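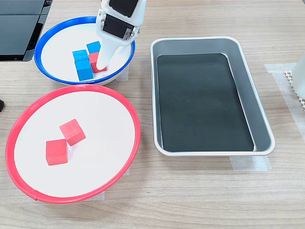
Buses are for people who missed the train, Revathi Murthy told me, and she told me with her mouth full of my fries, so I couldn't even be properly offended. She was trying to talk me out of it. I had a ticket from Anorstead to the Drudine coast, one seat on the Avero overnight coach, 47 hours end to end if you count the long wait in the middle (and believe me, you count it). There's a plane that does the same trip before lunch. Revathi has taken that plane. She says they give you a cookie.

But I'd wanted to do a really long bus ride for years! I grew up in a family of fliers and drivers, and the bus was the thing that went past the window of our car, full of people asleep with their mouths open, and I was wildly jealous of them. They'd handed the whole problem over to somebody else. My dad would be gripping the wheel and muttering about exits and there would be these lucky, drooling people sailing by in the next lane.

So this is what I learned from one giant bus ride there and, after a decent rest, one giant bus ride back. I'm no expert. I did it once in each direction and I have opinions, mostly about seats.

## The seat thing

Everyone will tell you to sit up front, and for a two-hour trip they're right. You get the big windshield, you get off first, and if your stomach is touchy it's the smoothest part of the ride. For an overnight I'd go one third of the way back, on the side away from oncoming traffic. The front row gets every headlight in the world, plus the dashboard, plus whatever the driver is listening to. Ours liked call-in shows about lawn care. I know a lot about moss now.

The back is warm (engine) and loud (engine) and close to the restroom, and you can fill in the rest yourself. I did the first leg back there because I'd dawdled over booking, and a man across the aisle slept through all of it sitting bolt upright like a king on a playing card. I asked him at breakfast how he did it and he said, "Did what?"

If the company lets you choose a seat when you buy the ticket, choose it right then. Avero charges a bit extra and I'd skipped it out of pure stinginess. On the way home I paid, got seat 30, and it was worth skipping a couple of coffees for. Good window, no pillar in the middle of the view, and a footrest that stayed where I put it.

## What goes in the small bag

You get two bags in your life on a bus: the one underneath, which you will not see again until the end, and the one by your feet. I had packed the wrong things in each. My sweater was underneath. My hiking boots, for reasons I can't reconstruct, were in a tote between my ankles.

By the second trip I had it sorted out, and the small bag had a sweater, thick socks, a toothbrush, a water bottle, a phone charger with a long cord, a paperback, and food. The socks matter more than you'd think. Coach air-conditioning is set for the driver, who is awake and working, and you're neither. Taking your shoes off and putting on fresh thick socks at nine at night is as close as you're going to get to going to bed, and my body fell for it completely.

About the food: bring more than you want and make it boring. Cheese sandwiches. Crackers. Grapes if they're firm. I brought a tuna salad on the way out and I could feel the whole row deciding who I was. Also, bring something to share, because people do share, and you don't want to be the one who took a stranger's last plum and had nothing to hand back. A bag of hard candy covers you socially for two days.

And wipes. I had a pack on the way home and by the second morning I was the most popular person on board.

## The long stop

Most of these routes have one big layover where the bus gets cleaned and the driver goes home and you get turned out into the daylight to wait. Ours was in Yakubu, a crossroads town with a feed store, a bakery and a river you can walk along for a good while before it gets marshy. The wait is seven hours. Seven! When I read that on the schedule I almost gave in and called Revathi for the name of her airline.

It was my favorite part of the trip, both ways. I'd recommend planning for it a little bit though. The station will hold your big bag for a small fee, so hand it over. Ask at the counter where you can get a shower, too. The public pool in Yakubu lets travelers in for next to nothing, and I swam a few slow lengths with the morning regulars and then stood under hot water until I felt like a person with a future. Then the bakery. I had an egg roll with pickled onions, and then I walked around the block and had a second one.
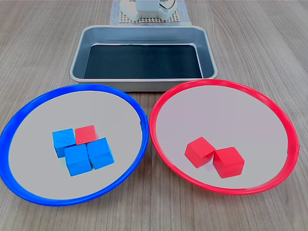

After that you'll want a nap, and you should fight it. Get outside, walk, buy postcards, write them even if you never mail them. If you sleep through the afternoon you'll be wide awake at midnight with your forehead against a cold window, thinking about every dumb thing you said in high school. I know this because on the outbound trip I lay down on the riverbank "for a minute" and woke up with grass printed on my cheek and barely enough time to get back to the station.

## Sleeping, sort of

You won't sleep well. Let's get that out of the way. I slept in scraps, an hour and a half here, twenty blinks there, and the trick for me was to quit checking the clock. I put my phone in the bottom of the bag after supper and left it there until it got light. Before I did that I'd wake up, look, groan, and be up for another hour out of sheer annoyance.

The horseshoe neck pillow didn't do it for me. What worked was a rolled-up sweatshirt wedged between my shoulder and the window, and a scarf over my eyes. Lean toward the window, tuck your knees, done. If you're on the aisle I have no advice for you, only sympathy.

One thing I hadn't expected was how nice the middle of the night can be when you do wake up. We stopped at a gas station way up in the hills, and half of us shuffled out in our socks and slides to stand under the lights, and it smelled like pine and diesel, and a woman passed around a thermos of tea with a frightening amount of sugar in it. Five minutes, the driver said, and it was more like fifteen. I could have stayed there all night.

## Money, and when to go

My round trip came out cheaper than a single one-way flight, and that's with the seat upgrade, the bag fee, the pool and a truly embarrassing bakery tab. Fares on this route drop by up to 5 percent if you buy both directions together, so do that if you're sure of your dates. I wasn't, and I bought the second ticket at the counter from a clerk who sighed as she printed it.

If you can hold off until September, hold off. The schools are back, the coach is half empty, and you might get two seats to yourself, which changes the entire sleeping situation. The Drudine coast is still warm enough for swimming then and the guesthouses get a lot more flexible about check-in, handy when your bus pulls in at an hour when only gulls are up. Write ahead and tell them what time you're getting in. Mine left a key under a flowerpot and a slice of cake under a bowl, and I ate that cake standing up in the dark in my coat.

## So would I do it again

Yes, though I'd want a real break in between. Don't do there-and-back in one week! Your ankles will puff up, you'll get strange about snacks, and you'll start calling the driver by his first name. Get up and walk the aisle whenever the road is straight, drink plenty of water even though it means meeting the restroom, and give yourself one whole empty day at the far end before you plan anything ambitious. I had booked a clifftop walk for my first morning. I spent it horizontal on a beach towel, listening to other people have energy.

There was a stretch on the second evening, coming down out of the hills, when the land went flat and gold and you could see the road running ahead of us all the way to the water. A kid in the row in front of me had been asking if that was the sea since breakfast, at every pond and every puddle. This time it was. He got very quiet, and then he asked his grandmother if we could stay on the bus.

Revathi still says the plane is better. She's asked me twice now what was in those egg rolls, though, and last week she wanted to know if seat 31 had a decent window too.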